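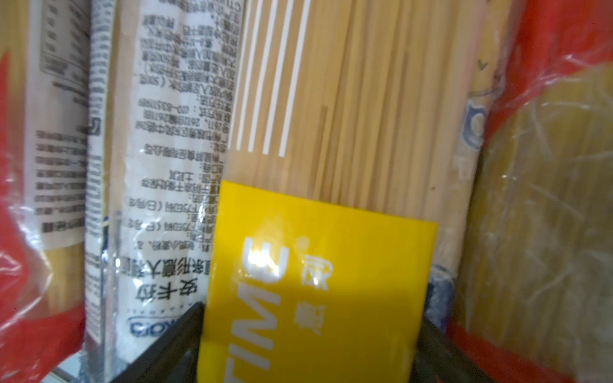

Dry spaghetti in a clear packet with a yellow label.

Home / Cookware / Stockpots and pasta pots

Lorkent Pasta Pot with Lift-Out Strainer, 23 cm
$100.00
In stock at the Divcombe shop. Online orders packed the next working day.

Quantity
Add to cart
Add to wish list

Stainless steel pot with a perforated insert and a glass lid. Suits gas, electric, ceramic and induction cooktops. Made by Lorkent, brought in by Sutter, sold by us with some reservations.

About this pot

For years we didn't stock a pasta pot. Our view was that anyone who owned a big saucepan and a colander already had one, and that paying extra for the two to be fitted together was a bit rich. That is still our view for most households. If you cook spaghetti once a fortnight for two people, close this page, buy a decent colander and spend the rest on cheese.

We changed our minds about stocking one, which is a smaller thing than changing our minds about needing one. Customers kept asking, and the pots they were buying elsewhere were coming back to our sharpening counter in carrier bags with the question "can you do anything about this handle?" Mostly we couldn't. Thin walls, tack-welded handles, inserts that scraped the inside of the pot. So we borrowed a few from suppliers, cooked in them at home and in the kitchen behind the shop, and the Lorkent was the one we didn't send back.

What Lorkent says, and what we found

"Perfect pasta every time." No pot does this. Whether your pasta is any good depends on the pasta, the salt, and whether you wander off. The Lorkent boils water and holds it at the boil after the pasta goes in, same as any pot with a proper base and enough water in it.

"Boils faster." Faster than what? The box doesn't say. We put it beside our own plain stockpot with the same water and the same burner, and the difference was too small to care about. Put the lid on. That helps a good deal more.

"Restaurant quality." The restaurants we sharpen for cook their pasta in battered aluminium and in baskets that look as if they've been run over. We don't know what this phrase is supposed to mean and have asked Sutter to stop sending it to us on shelf cards.

"No-drip strainer." It drips. Lift the insert, hold it over the pot, count a few seconds and give it a shake, and it drips less. If you carry it straight across to the bench you will have a trail of starchy water over your stovetop and down the front of the drawers. Have a plate ready.

"Fits full-length spaghetti." This one deserves a longer answer, as it's the claim that sells the pot. The pot is 23 cm across and 20 cm deep inside. Ordinary long spaghetti is longer than either of those. Stood upright, the ends poke out above the rim for the first little while, and then they soften and you push them under with a spoon. So it fits in the way that it fits in any pot. It is easier here than in a wide shallow saucepan, where the strands fan out and the ends hang over the flame, but if you imagined a packet of spaghetti dropping in whole and the lid going straight on, you'll be let down.

"Doubles as a steamer." Partly true. The insert sits too low for proper steaming, with its base only a little above the bottom of the pot. You can steam a few potatoes or a head of broccoli over shallow water if you keep an eye on the level. For dumplings or a pudding, get a steamer.

What we like about it

The handles. They're riveted, they're wide enough for a folded tea towel or an oven mitt, and the handles on the insert stand clear of the ones on the pot. That last point sounds like nothing. On two of the pots we tried, you had to get your fingers between hot metal and hot metal to lift the strainer at all.

The base is thick and flat, and it has stayed flat on ours. It sits properly on an induction zone and doesn't rattle.

The holes in the insert are small enough for risoni. Most aren't. We lost a fair amount of risoni finding that out.

You keep the cooking water without having to remember to. Anybody who has tipped the lot down the sink and then read "reserve one cup of pasta water" will see the use in that. It's the best argument for an insert and, oddly, it doesn't get a mention on the box.

And it is a good plain stockpot with the insert left in the cupboard. Grażyna Szczepańska, who runs our Saturday counter, has used hers for soup far more often than for pasta and says she'd buy it again without the strainer if it came cheaper that way. It doesn't. We've asked.

What we don't like

It's heavy when full. Filled to a sensible level and then lifted off the stove, it is a two-handed job, and if your wrists trouble you, please come in and try it with water in it before you buy. The whole idea is that you lift the insert and leave the pot where it is, but sooner or later the pot has to be emptied too.

The glass lid has a steam vent that whistles. Some people find this useful. We find it maddening.

The inside markings are shallow and go hard to read once the steel has dulled. The lowest line is 4 litres, and that is the one you'll use most.

It takes up a lot of room. The insert nests in the pot and that's all the nesting you'll get, as nothing else sensible goes inside a perforated basket. Measure your cupboard, and remember that the lid knob adds to the height.

How much pasta will it do?

Lorkent's leaflet gives a number of serves that we think is silly. Going by 100 grams of dry pasta a head, a generous plate if it's the main meal, we're happy cooking for five and have managed six with some stirring. Past that, the insert gets crowded and the strands in the middle clump. Short shapes are more forgiving. For a big crowd use two pots, or do a baked dish and save yourself the bother.

A word on the pasta itself

We get asked which spaghetti to buy more often than you'd expect of a shop that doesn't sell any. We've become suspicious of most of what is printed on the front of the packet. "Artisan" can be put on anything. "Traditional" likewise. A picture of a hillside tells you who the designer was thinking of.

A clear packet is at least some help. You can look for snapped strands and crumbs in the bottom, both signs of rough handling. A dusty, slightly rough surface generally holds sauce better than a smooth glassy one, though it's hard to judge through plastic under supermarket lights, and we have been wrong. Check the cooking time on the back, then start tasting a couple of minutes before it. Dear spaghetti is sometimes better than cheap spaghetti. Often it's just spaghetti in a nicer packet.

As for oil in the water: don't bother. Salt: yes, and more than you think. Snapping the strands in half to make them fit: your kitchen, your business.

Looking after it

Wash it in hot soapy water before the first use. There is a film of polish on the inside that you can't see but can certainly taste.

Add salt once the water is boiling and give it a stir. Salt dropped into cold water and left sitting on the base can leave small white pits in stainless steel. They don't affect the cooking and they don't come out, and they aren't covered by the warranty.

White chalky marks are from hard water. Simmer a splash of white vinegar in a few cups of water, tip it out, rinse. Rainbow marks come from heat and go the same way.

The pot, insert and lid can all go in the dishwasher, according to Lorkent. We do the insert by hand with a brush, straight after dinner, as dried starch in the holes sets like glue and the dishwasher only bakes it on.

No steel wool on the outside unless you like the look.

Specifications

Width, inside: 23 cm
Depth, inside: 20 cm
Lowest fill mark: 4 litres
Body: stainless steel
Insert: stainless steel, perforated
Lid: glass, vented
Cooktops: gas, electric, ceramic, induction
Oven: pot only, no lid
Warranty: 20 years, see below

About that warranty

Twenty years sounds marvellous. Read the card. It covers faults in the metal and the rivets. It leaves out the lid, staining, pitting, warping from being boiled dry, and anything described as "commercial use", which Lorkent seems to define fairly loosely. You need the receipt, and receipts printed on thermal paper fade long before the cover runs out, so take a photo of yours or ask us to email it. Your ordinary consumer rights apply whatever the card says. If something goes wrong, bring the pot to us first and we'll take it up with Sutter ourselves.

Customer comments

Telma Zúñiga
Bought after reading the page twice and nearly being talked out of it. The lid does whistle. My old pot had lost a handle so I needed something anyway, and this is solid. Agree about the drips. I put the lid upside down on the bench and rest the strainer on that.

Dridari reply: That works, as long as the knob sits steady on your bench. Ours rocks a bit. We still use a plate.

Delivery and returns

Sent by road in Lorkent's own carton with an outer box. Returns are accepted if the pot hasn't been used, and we can tell. Replacement lids can be ordered through the shop from January. The insert isn't sold separately.

Also in this section

Sutter colander, enamel, large
Long-handled pasta fork
Plain stockpot, no insert, no whistle

Page last checked Tuesday, December 19, 2023
Dridari Kitchen and Sharpening, Divcombe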